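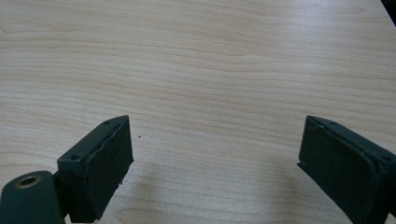

**When should the first blood pressure reading of the day be taken?** Take it in the morning, after using the bathroom and before coffee, breakfast or medicine, unless your clinic has given you a different time.

## 4. Taking and storing readings with the Arer monitor

This section covers daily use of the Arer upper-arm monitor after the batteries have been fitted and the clock has been set (see Section 3). It applies to units with the Starerier cuff, sizes M and L. The wrist model has its own manual.

**CAUTION:** Do not change, skip or stop any prescribed medicine on the strength of a home reading. Report the reading to the clinic that prescribed the medicine.

**CAUTION:** Do not place the cuff on an arm with a drip line, a dialysis fistula or an open wound. After breast or lymph node surgery, ask your clinic which arm to use.

### 4.1 Before the reading

1. Do not smoke, exercise or drink coffee for 30 minutes beforehand.
2. Empty your bladder.
3. Sit in a chair with a back. Put both feet flat on the floor and keep your legs uncrossed.
4. Rest your forearm on a table so that the cuff will sit level with your heart. If the table is low, put a folded towel under the arm.
5. Sit still for five minutes. Do not talk or use a phone.

**Note:** A full bladder, a cold room or a conversation can each raise the reading. If any of these applied, write it in the log beside the number and keep the reading.

### 4.2 Fitting the cuff

1. Remove tight sleeves. Do not roll a sleeve up if it grips the arm.
2. Plug the air tube into the port on the left side of the monitor. Push until it stops.
3. Slide the cuff onto the bare upper arm. The lower edge goes one inch above the bend of the elbow.
4. Turn the cuff until the tube runs down the inside of the arm.
5. Close the strap. Two fingertips should fit under the edge – no more than that.

If the strap mark falls outside the printed range, the cuff is the wrong size. A cuff that is too small gives high readings and one that is too large gives low readings. The monitor cannot detect either fault.

### 4.3 Taking the reading

1. Press START once. The cuff inflates by itself.
2. Keep still until the cuff has emptied and three numbers are shown. From top to bottom these are systolic pressure, diastolic pressure and pulse.
3. Wait one minute with the cuff in place.
4. Press START again for the second reading.
5. Press USER to select memory A or B, then press SAVE.

To stop at any point, press START while the cuff is inflating. The air is released at once.

**Note:** Use the same arm each day. On the first day only, take readings on both arms and use the arm with the higher result from then on.

### 4.4 Memory

Each user memory holds 50 readings. When it is full, the oldest reading is overwritten without a warning. Copy readings to the paper log or send them to the Kurnex app once a week.

To send readings to the app:

1. Open Kurnex on the phone and select **Add readings**.
2. Hold USER on the monitor for three seconds. The link symbol flashes.
3. Select the monitor in the list.
4. Wait until the symbol stays lit, then check the latest reading against the display.

The app stores 900 readings per user. Older entries can be exported as a text file before they are removed.

### 4.5 When to call for help

**WARNING:** Call emergency services if you have chest pressure, pain that spreads to the arm, jaw or back, sudden shortness of breath, weakness on one side, or trouble speaking. Do this whatever the monitor shows. Heart attack symptoms can be mild, and a normal reading does not rule one out.

If the systolic value is above 180 or the diastolic value is above 120 and you have no symptoms, rest, repeat the reading after five minutes, and call your clinic the same day if it is still that high.

### 4.6 Messages on the display

| Message | Meaning | Action |
|---|---|---|
| E1 | Cuff not inflating | Check the tube at both ends |
| E2 | Movement detected | Rest and repeat |
| E3 | Pressure too high in cuff | Remove cuff, refit, repeat |
| Heart symbol | Uneven pulse found | Repeat; tell your clinic if it recurs |
| Lo | Batteries low | Replace all four |

### 4.7 Service

Have the monitor checked after 3,000 readings or two years, whichever comes first. Send the monitor and cuff together to Delorme, which handles all repairs. Remove the batteries before packing.

Section revised Monday, September 13, 2021 – K. Baranauskienė. Table 4.6 now includes E3.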